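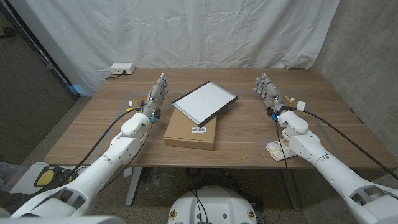
Two robot hands over a light wood-grain table

Subject: Re: [sumdale-neighbors] Mellor Ridge fire -- anyone back home yet?

Great news from our end of the valley! The county lifted the order for Mellor Road this morning and we drove straight up. House is standing, fence is standing, even the tomatoes made it. There's ash on everything and the power is still out past the Vusell bridge, so bring flashlights and a cooler if you're heading up tonight.

The crews were just terrific. I talked with 2 of them at the roadblock and they said the line held all night on the east side, 245 acres total, and the wind is supposed to stay down through the weekend. We're taking a huge pot of chili to the fire station tomorrow -- if anybody wants to add cornbread, please do!

Lower Sumdale is still closed as far as I know. The school gym has cots and plenty of water, and they take dogs.

On Thursday, an upper Sumdale neighbor wrote:
> We left around midnight with the cats and not much else. The
> radio said 3,000 people are out. Has anyone heard
> about Mellor Road? We can see smoke from the
> motel but can't tell which side of the ridge it's on.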